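3.2 Visitor flow at the garden sites

Visits to Cullorar and Chantharasri, the two flower farms in our sample, are concentrated in the short bloom period. At Cullorar, paid entry begins when the first rows open and ends after cutting. Chantharasri keeps its gate open into September, when the beds are past their best, and draws mostly local walkers by then. We treated the two farms as separate cases for this reason.

Gate records gave 1000 usable entries. Of these, 300 came from visitors who had booked a room nearby and were asked to fill in the longer travel form. 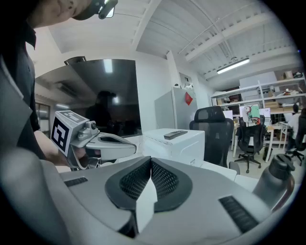

Department of Tourism and Leisure Studies
Figure 2. Hand-held grippers.

The travel form had 16 items. Three dealt with how the visitor first heard of the farm, and the rest with route, length of stay and spending. Answers on spending were often left blank — most of all by day visitors on the Beravance coach — and we dropped 13 forms that had no route given. Coding followed Krawczyk's earlier scheme, with one change: stops made only for photographs were entered as stops, even when the visitor did not pay to go in.

Drivers coming from Clurkonico tended to combine both farms in one trip. Their stays at the second farm were shorter, and few of them used the café. Section 3.3 looks at these paired visits by route.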